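Why I still want a big table in the house

When we moved to Trulitdale, the first thing I was told by the woman in the rental office was that the apartment had no room for a dining table. She said it kindly. Most people here eat at the counter now, she explained, or on the sofa. I measured the room that evening and saw that she was almost right. There was space for a table, but then there was no space for a sofa. We took the table.

I grew up in a country where the table is the main thing in a home. You do homework on it, you cut fabric on it, you make dumplings for two days before a holiday, and my aunt once slept on it when there were too many guests. So maybe I am not a neutral judge. But after 13 years in the United States I have seen many homes from inside, and I think something gets lost when the only flat surface is a kitchen counter.

A counter puts people in a row, like in a bar. You look at the wall or at the back of the one who cooks. At a table you look at faces, and it is harder to leave after you finish your food. My children complain about this. They would like to take the plate to their room, and I understand them, I wanted the same at their age. They stay maybe half an hour – and in this half hour I learn most of what I know about their school.

What it costs

I don't want to pretend it is free. A good table is heavy and expensive. The new one I liked, in the Baumgartner store on the highway, was 982 dollars without chairs. Ours came from a family in Wurstead who were moving to something smaller. It is 48 inches wide and it took three adults and one bad argument to get it up the stairs. One leg is a little shorter than the others and has a piece of cork under it.

There is also the problem of mess. A large surface collects everything: mail, keys, a bag of screws. In our house the rule is that it must be clear by 5 in the afternoon. The rule is broken often.
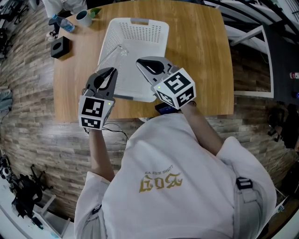 The table as a place for work

People say the desk has replaced it. For some kinds of work, yes. But a desk belongs to one person, and it faces the wall. I do my taxes at the table, and my daughter draws at the other end, and we don't talk, and it is still company. When my neighbor's Imura sewing machine needed cleaning, we took it apart there, because where else would you put so many small parts?

I know that apartments will not get bigger because I wish it. But if you have to choose what goes in the one good spot by the window, I would ask you to measure for a table first. The sofa can wait – ours has been waiting for six years.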